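Print this page | E-mail this page

Banana Bread Without the Guilt, or Much of the Flavor
Food Studies project report, Parkholm
Tegan Henare and Konrad Brzozowska

1. What we wanted to know

Every banana bread recipe online claims you can swap the butter for applesauce and never notice. We noticed. The question was whether anybody else would, so we baked both kinds and fed them to 56 people who had been promised cake.

2. Baking

Both loaves came from the same base recipe, from Xuelian Jin's aunt, who measures in "some." We settled on three bananas per loaf, very spotty, mashed with a fork. One batch got butter and the other got unsweetened applesauce, cup for cup. The applesauce loaf took longer to bake and came out with a top like a good boot. We made it again – same boot.

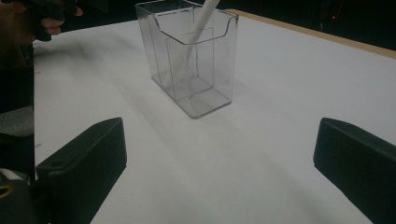

Clear plastic on a white surface.

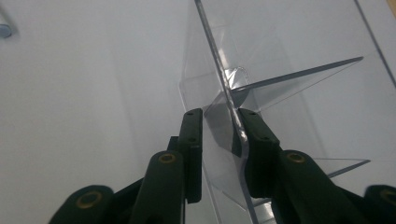 3. Tasting

Slices were cut the same size and served without labels. Each person tried both and wrote down a favorite. Butter won, which surprised Konrad, who had bet lunch on applesauce. Comments on the losing loaf included "moist," "very moist" and "is this bread pudding?"

4. Problems

The February batch was thrown out after we mixed up the baking soda and the baking powder. Our teacher, Ms. Grabowska, says this counts as a finding. We also ran out of ripe bananas twice and learned that you can't hurry one, whatever Pinterest says about the oven. It turns black and tastes like a wet envelope.

5. Next time

Half butter, half applesauce, and walnuts if the budget allows.

E-mail this page | Print this page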